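자유게시판 > 살림/가구

제목: 밝은 원목 식탁, 오일로 갈까요 그냥 둘까요

느린오후
안녕하세요, 늘 눈팅만 하다가 처음 글 써봅니다. 5월에 이사하면서 식탁을 새로 들였어요. Grolis라는 동네 공방에서 샀고 상판이 밝은 색 나무입니다. 전에 쓰던 건 진한 갈색이라 뭘 흘려도 티가 안 났는데, 이건 밥풀 하나만 떨어져도 눈이 먼저 가네요 ㅎㅎ 그래도 아침에 커피 내려놓고 앉으면 괜히 기분이 좋아서 한참을 멍하니 있게 됩니다.

고민은 마감이에요. 공방에서는 그대로 쓰다가 1년쯤 뒤에 손보라고 하시고, 언니는 지금 당장 Pikley 오일을 한 번 먹이라고 합니다. 저는 이 뽀얀 색이 좋아서 산 거라 노랗게 변할까 봐 겁이 나고요.

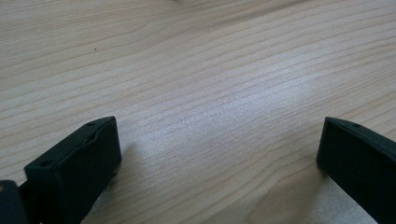 우리 집 식탁 상판. 가운데는 빛이 반사돼서 결이 하얗게 떠 보여요.

왼쪽 위에 까만 점 하나 있는 건 부스러기인지 원래 있던 흠인지 저도 모르겠어요. 써보신 분들 의견 부탁드려요. 긴 글 읽어주셔서 감사합니다!

콩나물국밥
결이 정말 곱네요. 물결처럼 흐르다가 촘촘해지는 데가 있어서 심심하지 않고요. 저는 오일 반대입니다. 저희 집도 밝은 상판이었는데 오일 먹이고 나서 꿀색이 됐어요. 식구들은 예쁘다는데 저는 두고두고 아쉽더라고요. 매트 깔고 흘리면 바로 닦고, 그 정도로 충분하다고 봐요.

Maham Virk
저는 생각이 조금 달라요. 색이 변하는 건 제품 탓이 큽니다. 저는 Nimenano 무색 왁스를 4년째 쓰는데 색 차이를 거의 못 느껴요. 그리고 사진처럼 빛을 받아 번들거린다면 이미 매끈하게 마감이 올라가 있는 상판 같은데요, 그 위에 오일을 바르면 잘 안 먹고 끈적일 수 있어요. 공방에 무슨 마감인지부터 물어보세요.

목요일의빵
윗분 말씀에 한 표요. 저는 안 물어보고 그냥 발랐다가 이틀 내내 닦아냈습니다 ㅠㅠ 팔이 떨어지는 줄 알았어요.

콩나물국밥
Maham Virk님, 무색이라고 써 있어도 나무에 따라 진해지던데요. 제가 쓴 것도 무색이었어요. 꼭 하실 거면 상판 밑면에 손바닥만큼만 먼저 해보세요.

Maham Virk
밑면에 시험해 보는 건 저도 대찬성이에요. 그 점도 마른 행주로 살살 문질러 보시고, 안 지워지면 그냥 두세요. 나무에 점 하나쯤은 정들면 귀엽습니다.

느린오후
다들 이렇게 정성껏 답해주실 줄 몰랐어요. 공방에 전화해 보고 금요일에 밑면부터 해볼게요. 그나저나 매트는 어떤 걸 쓰시나요? 밝은 나무에 어울리는 걸로 추천 좀 해주세요.

목요일의빵
저는 리넨이요! 조금 구겨져도 그게 또 예쁘고, 세탁기에 막 돌려도 괜찮았어요.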